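Ronar ships a planner update, and I spent an afternoon watching it work

05/08/2020

If you follow the mobile manipulation crowd at all, you already know that Ronar put out a new release of its planning stack this week. I have been using the old one for longer than I'd like to admit, so I cleared an afternoon, pulled the new build and ran the household set in simulation before writing a word about it. Some of what came up on my screen is just below, and then I'll get into what changed (quite a lot, and I'm pretty happy with most of it!).
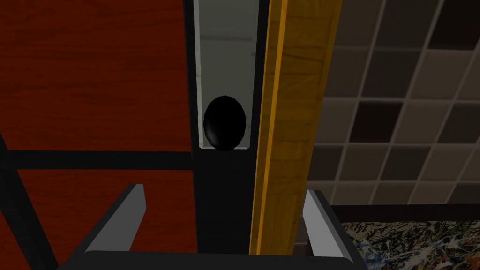
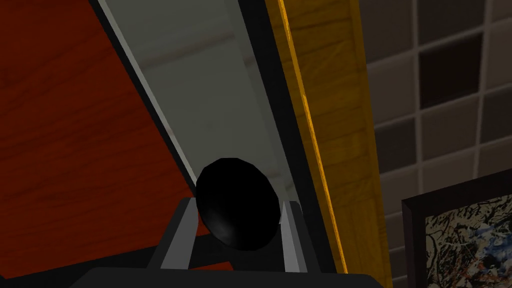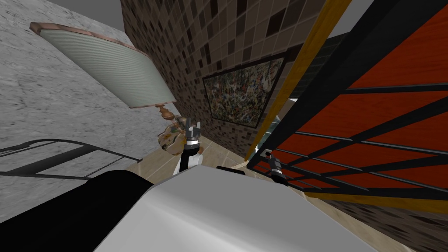 Simulated views from the household set. The first two show the gripper and the glossy black object; the third takes in the lamp, the shelving unit and both grippers.

The headline item is the grasp planner, which now goes by the name Tredosow. In the old release you gave the arm a target pose, it went off and searched, and if the search came back with nothing you got a one-line error and a robot standing there doing nothing. Tredosow keeps a short list of candidate grasps alive while the arm is moving and re-scores them every time a new depth image comes in. You can watch the scores shift in the side panel, and I confess I spent way too long just staring at that. By default it holds on to 8 candidates, and you can raise that if you have the compute to spare. I tried a few higher settings on my own machine and the fan was not pleased.

Smooth, shiny, rounded stuff is where I was most curious. A black glossy thing in front of a glass pane is about as mean a test as you can set for perception, between the highlights, the reflections and all that dark-on-dark. The old segmentation would happily merge an object like that with a black frame behind it and then plan a grasp on the combined blob. The new one carries a separate confidence value for object edges, and the planner will slow the approach when that value drops. I like this a lot! It makes for a slower run, sure, but I can read what the thing is thinking, and when a grasp gets rejected I can go look at which edge it didn't trust.

The release notes say the perception model was retrained with 3000 extra rendered rooms, with the materials shuffled from room to room: wood grain, marble, small tiles, big tiles, glass. Busy backgrounds were a sore spot before. Anyone who has watched a depth estimate wander off across a tiled wall knows what I mean.

Then there's the two-arm side, which is really two changes. The first is that both arms now share one collision world. Before, each arm had its own copy and they synced up when they felt like it, so you could get an elbow planned straight through a wrist. The second is a new cost term for keeping clear of furniture the robot isn't supposed to be touching – lamps, chairs, that kind of thing. You set it per object or per class. I set mine high for everything breakable and the paths got noticeably wider, with a bit more swing in the shoulder than I expected. There's a smoothing option that takes some of that out, and it's off by default, which seems like an odd choice to me.

Tooling got some love too. The replay viewer, Brutness, comes bundled now instead of being a separate download, and it finally lets you step through a run from the wrist view and the body view on the same timeline. I can't tell you how many evenings I've lost lining those up by hand. Scrubbing is quick even on long runs. You can pin a note to a moment and send somebody the link, and when they open it they land on the same step with the same panels open. Exporting is still clunky, though, and the file picker forgets where you were every single time.

Not everything went smoothly on my end. The config format has changed, and the converter that's supposed to handle old files choked on mine (I have a lot of nested overrides, so maybe I had it coming). I ended up redoing the gripper section by hand. The documentation for the new edge confidence setting is one paragraph long and doesn't give a range, so I had to poke at it until the numbers made sense. And the test suite has grown to 668 cases, so if you run the full thing before every commit like I do, go make yourself a sandwich. There's a smaller quick set if you pass the short flag, and I'd suggest starting with that one.

Pricing for the hosted version stays where it was, and the local build is still free for research use. Ronar says the next release, code name Liepiņa, will focus on drawers, doors and other things that move on a hinge or a rail. No date on that yet. If you are upgrading from the old planner, back up your configs first and check your gripper limits after converting, as mine came through with the opening width in the wrong units. I've filed that one and will update this post when I hear back.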